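# Notes from the Zendero open day

I went over to Zendero in July for their afternoon open to other shops and suppliers. I work on the returns side at Cellico, where a lot of soft goods and hangers come through by hand, and my manager wanted to know if any of this is close to useful for us. The visit started at 1:30 and I was back on the road by 4.

The building is on the far side of the rail line, past the Coşkun warehouse. Parking is tight. Sign-in was a clipboard and a visitor badge. Seven of us were in my group, two from Grununness and the rest from small packing outfits.

Melahat Kaplan ran the tour. She started with a short talk in the front room about what they do, which is collect recordings of people doing ordinary handling jobs and use them to train robot arms. The people work with hand-held grippers in place of their bare hands, so that what gets recorded is close to what an arm could do. Each gripper carries a cube printed with black-and-white markers, and the software uses those to work out where the gripper is and how it is turned.

After the talk we moved to the work area and watched the hanger task. It is a plain setup: a white table, a plastic storage bin and a wooden clothes hanger.
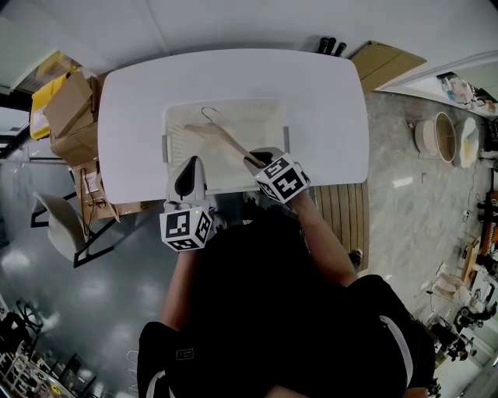

Melahat said a new operator needs 70 practice runs before their recordings are kept. The target for a task like this one is 100 good runs per operator. Runs where the hanger gets dropped are saved in a separate folder and are not thrown out. I asked how they decide what counts as good. A second person reviews each one the next morning and marks it pass or fail.

We were then allowed to try the grippers ourselves. They are lighter than I expected, but my wrists were tired after a few minutes. Picking up a hanger by the end is harder than it sounds because it wants to swing. One of the Grununness people had the knack right away. I did not.

The last stop was meant to be an arm running the same task on its own. It was down for a bad cable, so we watched a recording from the week before. The arm put the hanger in the bin 9 times in a row at a slow, steady pace. I would have liked to see it live, and I would have liked to see more than one kind of hanger. Ours come in mixed, with wire, plastic and wood all in the same carton.

Pricing was not discussed. Melahat said they are taking sample items from outside companies through the fall, and I left my card. I plan to send a carton of our mixed hangers and a few of the clip type, which give our own people trouble. Coffee was in the front room afterward, and they stayed to answer questions until everyone had gone.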